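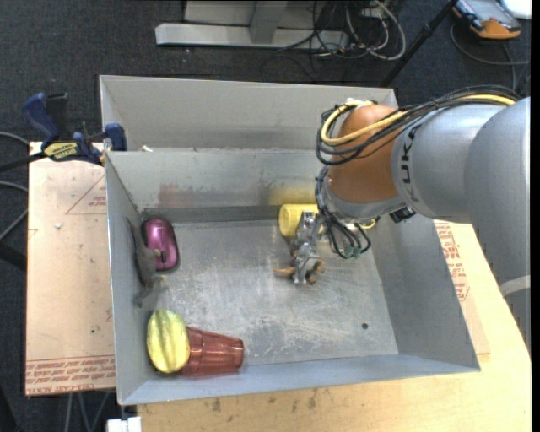
How Does a Card Game on a Screen Shuffle the Deck?

When you play cards at the kitchen table, someone picks up the deck and mixes it by hand. A computer has no hands and no paper cards. It still has to put the cards in an order that you can't guess. So how does it do it?

Cards are numbers

Inside the game, every card is stored as a number. The ace of spades might be 1, the two of spades might be 2, and so on. A deck is just a long list of numbers. The picture of the card is only added when it is time to show it to you.

Mixing the list

To shuffle, the game starts at the end of the list. It picks a random place in the list and swaps the two cards. Then it moves up one spot and picks again, but this time it leaves the last card alone. It keeps going until it reaches the top. A computer can do this in much less time than it takes you to blink.

You can try it yourself with 11 cards. Lay them in a row, face down. Write the numbers 1 to 11 on slips of paper and put them in a cup. Draw a slip, and swap the card in that place with the last card in the row. Put the slip back, take out number 11, and do the same thing for the card in place 10. It is slow, but it works.

Where do random numbers come from?

Computers follow instructions, so they are not good at picking things by chance. Most games use a kind of math recipe. You give the recipe a starting number, called a seed, and it gives back a long string of numbers that look random. The same seed always gives the same string - and the same shuffle.

Many games take the seed from the clock. If you start a game one moment later, you get a different deck.

Ineke Van Damme makes a solitaire game called Bedbridge. Her game has a list of 490 seeds, and each one is a deal that can be won. She checked them with a program that played every deal to the end. When you choose deal 100, you get the same cards as anyone else who chooses deal 100, so you can race a friend.

Is it fair?

A good shuffle gives every order of the cards the same chance. That means odd things will happen sometimes. You might get 3 aces in a row. It can feel like the game is cheating, but a fair shuffle does that now and then.

Words to know

Seed - the number a random recipe starts with.
Deal - the cards as they are handed out at the start of a game.
Swap - to make two things trade places.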